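Wrist camera loses the board edge when I teach by remote control. Do I slow down or start over?

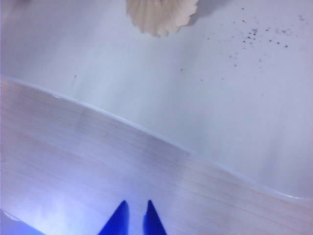
4 min read

Posted by Lorena Orellana in Teaching by Hand and Remote

Hello everybody, and thank you in advance, since I know this is going to run long. I've been teaching our arm (the one with the blue pointed fingertips) to work at a small table using the handheld remote, and I'm up to 67 recorded runs. The job I'm after sounds so simple when I say it out loud: start over the wooden board, cross its edge, and come to rest over the ruffled cream-colored piece on the white tabletop beyond it. No grabbing yet! I only want a nice, calm approach before I get any more ambitious than that.

The wrist view I've put up top is from early in one of my runs, with the fingertips still over the board. My trouble comes a moment later. When I cross the edge of the board I always seem to hesitate, and then I overcorrect to one side, and now the arm has learned to do the very same thing. It wobbles at the edge on its own, exactly like me. It would be sweet if it weren't so annoying.

I've tried steering by hand too, holding the arm near the wrist and walking it across. Those runs are smoother, but I only have 14 of them, and my own fingers wander into the camera view on most of them. So my questions, all jumbled together, are these. Should I throw out the wobbly runs? Is it all right to mix hand-guided and remote ones? And does the glare on the board matter as much as I'm beginning to fear it does?

I'm using the Kodum remote with the speed setting left where it came.

Trinidad Jara

Hi Lorena! Oh, I remember that wobble so well. Mine was at the lip of a baking tray and I fought with it for most of October.

Please don't delete everything. Go back through your runs and watch only the crossing, nothing before and nothing after, and keep the ones where you'd be happy to see the arm copy you. I did this with a cup of tea and a notepad over two evenings and ended up far less gloomy than when I started. Move the others to a folder of their own in case you want them later on.

Then, for the new ones, turn the remote speed down one step and decide on your line before you touch anything. I think what happens (it was certainly true for me) is that we start moving first and make up our minds halfway, and the pause gets recorded along with everything else. I say "over the board, over the edge, stop" under my breath, and my husband has learned not to answer.

Try looking at the wrist view while you drive, too, if you've been watching the table itself. In your picture the ruffled piece is right up at the top and partly out of view, so a small tilt at the start would bring all of it in. I found I steered much better once I could see the whole of what I was heading for, and the arm has only that camera to go by, poor thing.

About mixing: I've done it and lived to tell the tale. Just keep your hands out of the camera's way. If you hold farther back toward the elbow it feels clumsy for the first few tries and then it's fine.

Reto Mayrhofer

Wipe the table. There are dark specks out to the right of your cream piece and a couple of stray ones nearer the board. If they're in every run, the arm may be using them to find its way, and then one day you clean up and it gets lost. Ask me how I know.

Glare: yes, I'd worry a bit. The lower left of the board is washed out with bluish white, and you can hardly see the grain there. Move the lamp or pull a curtain for some of your runs and leave it alone for others, so the arm gets used to both. Same with the board. Shift it a little between runs.

Halldóra Vigfúsdóttir

I have the Kodum remote as well and mine drifts left when the battery is low. Might be worth charging it before you blame yourself!

Lorena Orellana

Thank you all so much, this is just what I needed. I sorted the folder this morning the way Trinidad suggested and kept 12 of the remote runs, which stung a little, but they really are the good ones. The remote is on the charger now, the cloth is out, and I'll be recording again after lunch with the speed down a step. Trinidad, which way did you tilt first, before you left the tray or once you were already moving?

Trinidad Jara

Before! Get it tilted, take a breath, then press record.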